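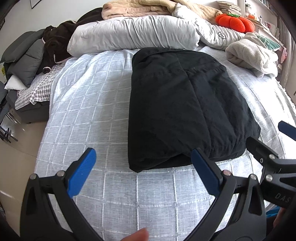
How long does it take to pack up a bedroom?

The Hovland guide allowed 29 minutes for a single occupant, bedding included.

The tenant had used 3 of them on one large piece of black cloth. The procedure was printed on the Lernstead removal form: fold lengthwise, lay flat, smooth from the top down, fold again. The cloth was smoothed. It did not stay smooth. The form had no line for this.

Bedding came under section two. The quilt was to be rolled and left at the head of the bed until a Brarard sack was available. Sacks held one quilt or two blankets. There was a quilt, a beige plush blanket and a cream fleece, and one sack had been issued. The tenant read section two again and wrote "pending."

Cushions were classed as soft goods, irregular. The orange-red one with the green leafy top had come from the market at Hakgate in May, the week of the move in. It had cost more than the pillow. Its declared value was left blank.

Books were limited to 128 per household. The tenant had never owned that many — the stack by the bed and the shelves together came well under — and ticked the box without checking.

At minute 29 the van sounded its horn in the street. The tenant picked up the black cloth, unfolded it, and put it on over the clothes already worn. Then the form was signed, February 28, 2019, and the orange-red cushion went under one arm.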